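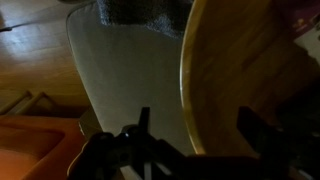

4. Setting up a submission (translators and small presses)

Read section 3 first if you don't have a Pasport login yet. You need one. No login, no form.

Before you start, have ready:
- the sample, 14 pages max, source text and English in separate files
- a rights letter from the original publisher
- a short bio, no photo

4.1 Starting the form

1. Log in to Pasport. Click New title, top left.
2. Pick the fund. Fimano for fiction and poetry, Sfakianakis for everything else. Memoir goes under everything else, yes, even the novelistic kind.
3. Type the title in the original language. Then the working English title. Leave the second box empty if there isn't one.
4. Add the author's name the way it appears on the original cover. Do not flip first and last names.
5. Save. The form does not save on its own.

Note: you get a record number after the first save. Write it down. Oksana Demchenko at the desk can't find you without it.

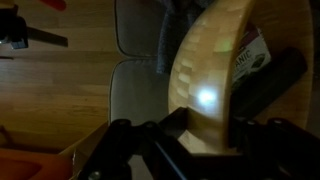 Round wooden bowl, packaged food inside.

4.2 Uploading the sample

1. Open the Sample tab.
2. Upload the source text first, English second. Wrong order and the reader's view comes out swapped.
3. Check the line breaks if it's verse. The converter eats blank lines -- put a single asterisk where a stanza break goes.
4. Type in the word count of the full book, not the sample.
5. Tick "sample is unpublished" or give the magazine and the month.

CAUTION: replacing a file deletes the old one and any reader notes on it. Download the notes before you swap anything.

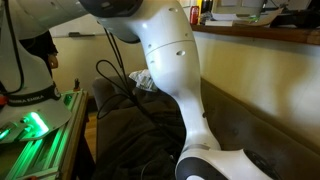
Photo: Signe Blomqvist

4.3 Rights letter

PDF only. It has to name the translator and the language. "World English" is fine, "all rights" gets sent back.

1. Open Rights, upload the letter.
2. Enter the expiry. Letters that run out before the end of December are not accepted.
3. If the author holds the rights themself, tick Author-held and upload a signed note insted. An email printout is OK.
4. Two translators on one book: both names in the letter, both logins on the record. Use Add person.

Error 313 means the PDF is locked. Print to a new PDF, try again. Error 349 means the names don't match, usually a missing accent.

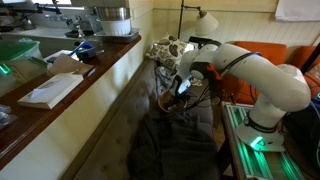
Savvas Tzanetos: Got 349 four times on a Greek title. The letter had my name in Greek letters and my login had it in English ones. Adding the Greek spelling under Other names fixed it, could that go in the guide?

It's in now, see step 2 below.

4.4 If names don't match

1. Go to Profile, then Other names.
2. Add every spelling used in the letter. Any alphabet works.
3. Go back to Rights and hit Check again. Don't re-upload.

4.5 Sending it

1. Click Review. Anything red has to be fixed, yellow can wait.
2. Click Send. Wait for for the receipt page before closing the tab.
3. Changes after sending: write to the desk with your record number. Sample and bio can be changed, the fund can't.

Next: section 5, Reader reports.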